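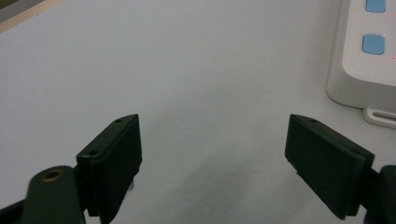
Pale gray-white tabletop, smooth matte surface

Clorkcombe Sewing and Cutting Table
By Jonari

We started making the Clorkcombe for people who sew at home and are tired of crawling around on the living room floor with a mouthful of pins (we did it for years ourselves!). It stands tall enough that your back won't complain halfway through a set of curtains, and the top is matte, so your lamp doesn't glare back at you while you're trying to follow a chalk line.

Length 200 cm, depth 78 cm. Holds 60 kg, spread evenly. Comes flat in 2 boxes, with the hex key taped inside the lid of the smaller one.

Wipe it down with a soft cloth and a drop of dish soap. Please don't iron straight on it, even with a towel underneath. Use a proper wool mat, and let the mat cool before you fold it away.

Hanna Kravets answers the mail here and is very happy to talk through room sizes, stair corners and whether the table will go around them. Send her a rough sketch if you have one, pencil is fine.

Spare feet and leg bolts are sold separately, in sets of four.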